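Grumerton Place Names, version 9

README for the data files

Please read this text before you open the tables. It explains what is in the collection, how the names were written down, and which mistakes we already know.

What the collection contains

The collection holds 3,107 names of fields, lanes, wells, ponds and small hills in the parish of Grumerton and in the lower part of the Coughlan valley. Most of these names are not printed on any map. They were taken from old farm account books, from land sale papers, and from talks with people who live in the area.

Files

names.csv is the main table. Each row is one name in one source. If the same field is called by two names, it has two rows with the same place number.

places.csv gives one row for each place, with the kind of place and its position where we have it.

sources.csv lists the 84 written sources, with the shelf number and the years they cover.

notes.txt holds longer remarks that did not fit in the tables. It is plain text and is sorted by place number.

All files use UTF-8. The separator is a comma, and fields that contain a comma are put in double quotes. An empty field means that we do not know. A dash means that the source itself leaves the space blank.

How the spelling was treated

The column name_source keeps the spelling of the source letter by letter, including capital letters. The column name_plain gives a regular spelling which is easier to search. For example, Nether Akre and Neather Acre both have Nether Acre in name_plain. We did not correct anything in name_source, even when the clerk clearly made an error.

Names from the talks were written by ear. Two persons listened to each recording separately, and where they did not agree, both versions are given with a slash between them.
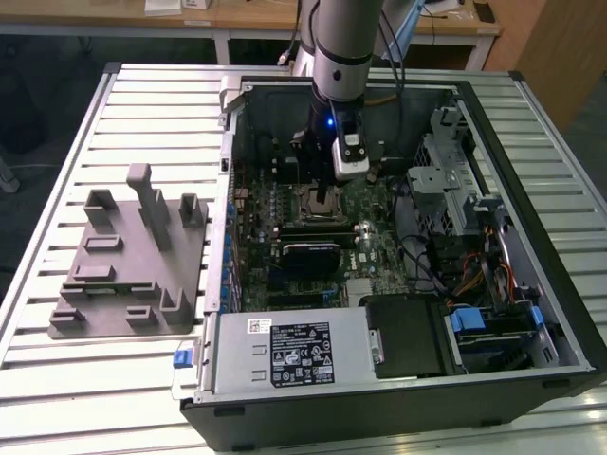

Chibuzor Edet wrote to us after the previous version that the slash is a bad choice, as some account books already use it for land held by two tenants, and a reader cannot tell the two cases apart. He asked for a separate column. We think he is right. From this version there is a column heard_as for the second listener, and a slash in name_source now always comes from the source.

Positions

Positions are given as the middle point of the place, in decimal degrees. For 222 places we have no position at all. Many of them lie in the part called Endik, where the hedges were taken out and the small fields were joined. Please do not place these names by guessing from their neighbors in the account books. The clerks did not always walk the fields in the same order.

The column certainty has the values a, b and c. The value a means that a map or a living person showed the place. The value b means that it was found by its borders in a sale paper. The value c means that only the farm is known.

Known problems

The well names from the upper lane were entered twice in an earlier version. We removed the doubles, but a few may remain.

The farm book with source number 31 has water damage on several pages. Letters that could not be read are shown as question marks.

Some names contain rude words or old words for groups of people. They are kept as they were written.

Use and citation

You may use and share the tables freely if you name the collection and the version. Please cite as: Grumerton Place Names, version 9, Nidska Local History Group, March 27, 2025.

The recordings are not part of the download. Several speakers agreed only to the written names being shared, and their own names are left out of sources.csv.

Corrections

Send corrections with the place number and, if possible, the source. If you know a name that is missing, tell us also who used it and what kind of place it was. New names received after January are kept for the next version.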